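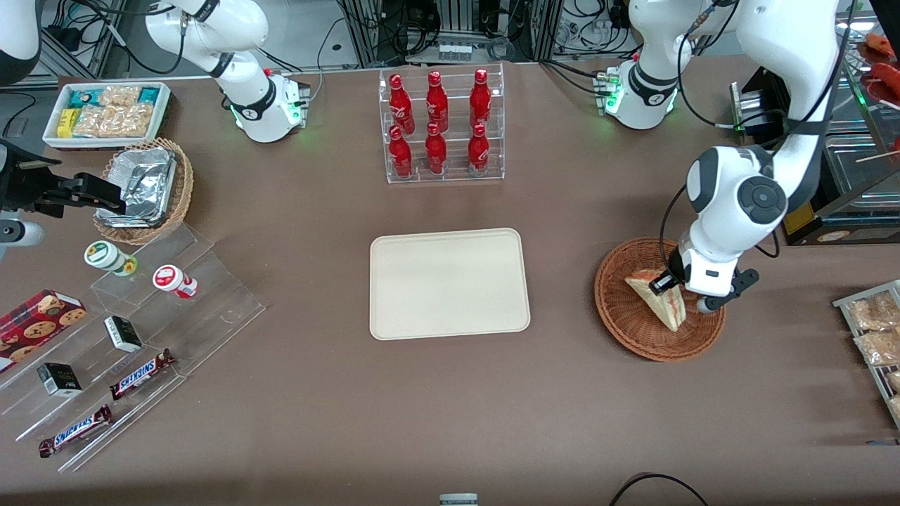 April, morning. Arm budget

Finished the parts list for the second half of the year. The sandwich task stays as the reference job: pick from the wicker basket, set down in the tray. Both quotes are in. Nundovitz wants 299 per pair of finger plates, Umotau wants 156 but ships only in lots of 4. Lead time is the same on paper. I would take the Umotau lot and keep one pair unopened.

Gun-woo Pyo asked again for soft fingers from Muvier. My view is unchanged - flat plates hold a wrapped wedge well enough if the closing force is set low, and soft pads are one more wear item to stock. I put them on the list as optional. Also added: 2 spare cable sets, a replacement for the acrylic stand, strain relief for the wrist harness.

Not budgeted: a second table. The current one is crowded with the bottle rack and both baskets on it, but a new one means new framing, and Ahn has no floor space to give before the move. 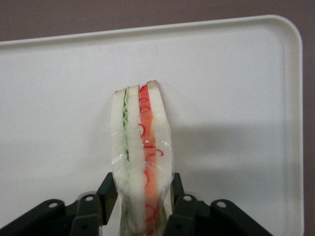

Same day, 16:40

Went back over the force settings before fixing the gripper line in the order. The film creases between the plates. Acceptable for purchasing purposes. Wider plates would spread the load - asked Umotau for a price on those, same bolt pattern. Order goes out when they answer. Gun-woo has the spreadsheet until then.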